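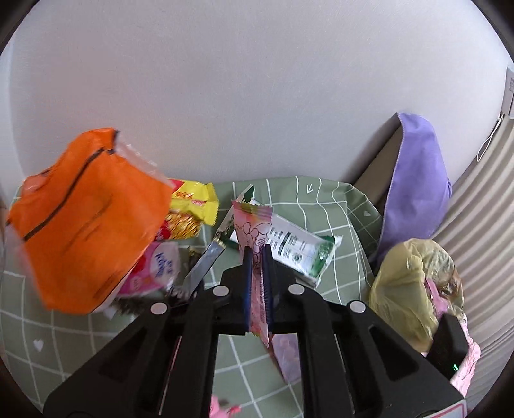 Last updated in August

I have to tell you about the little table by my bed, because I finally gave it a proper clear-out and I'm so pleased with myself! It's the snack corner. Anyone who has read this blog for a while (almost 50 posts now, how did that happen?) knows I read in bed and I eat while I read, and the wrappers go wherever my hand happens to be.

So one evening I put some music on and went through the lot. Pink wrappers, shiny ones, the big orange bag that takes up half the table all by itself. I do them one at a time. A skinny little wrapper will slide down between the cloth and the wall if you let it, and then you find it in winter when you move the furniture.

The tablecloth, by the way, is still my favorite thing in the room. Sage green with a white grid, and then hearts and tiny flowers and little arrows dotted about in the squares. I found it at Lesberg, in the bin of odd sizes by the registers, and it's too big for the table so it hangs down in folds at the front. I love that. I did try ironing it once and gave up.
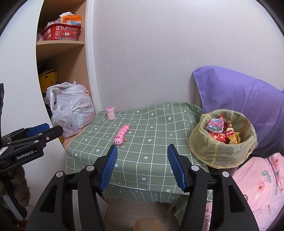
The other big change is that the trash bin now lives up on the table during a clear-out. Mine is a plain round one with a pale yellow bag folded over the rim, and having it right at pillow height means everything goes straight in! It fills up fast, though (red, gold, pink, you'd think I'd had a party), so push things down as you go and keep a spare bag handy. I get the small ones from Drevent, 50 to a roll.

The pink caterpillar stays, obviously. He has a smiley face and he has been on every bedside table I've owned since the apartment on Courtois Street. The little pink cup gets to stay too, I just haven't decided what to keep in it. Hair ties? Pens? I keep going back and forth.

Next up is the shelf over the desk, which is 2 rows deep in paperbacks and needs a whole weekend.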